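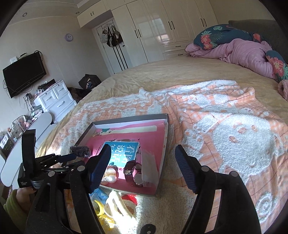

**Figure 3.** Shallow grey box with a pink and red board, a folded paper strip and a blue book cover, on a bed.

### 4.2 Effect of lane width on early failure

The second trial dealt with lane width in *Flakcombe*, the endless runner described in Section 3. The game was played upright on Android phones with one thumb. The runner moves forward without input, and the player swipes left or right to change lane and up to jump. Two builds were compared. In the wide build the three lanes filled the full width of the screen. In the narrow build they filled the middle half, and the rest was given over to scenery which could not be entered.

Each of the 50 players completed 8 runs, four on each build, with the order of builds swapped for every second player. A run ended at the first collision or at 2,000 metres of in-game distance, whichever came first. Coins were left in place but did not affect speed, score or the length of the run. Sound was switched off. Swipes were logged by the Vastex input library with the default settings, and any swipe shorter than 200 milliseconds after the previous one was treated as part of the same gesture.

Early failure was defined as a collision before the first change of speed. It was more common on the narrow build, and the gap was widest in the first run a player made on that build. By the fourth run it had almost closed. Players who began with the wide build did worse on moving to the narrow one than players who met the narrow build first, which suggests that some of the effect comes from habits carried over between builds. We return to this in Section 5.1.

Most early failures on the narrow build were late swipes. The player chose the correct lane, but the gesture began after the obstacle had come within one tile. Wrong-lane errors were rare on both builds. Lu (the chasing character) was drawn at the same size throughout and hid slightly more of the track on the narrow build. A check with Lu removed, carried out in May on the Stillcombe level only, left the order of the results unchanged.

Two coders, Deisy Cáceres and Vignesh Rai, sorted the failures from the replay files without knowing the order in which the builds had been played. Where they disagreed, the replay was watched again at half speed and a joint code was entered. Runs interrupted by a phone call or a low battery warning were repeated at the end of the session and are included in the totals.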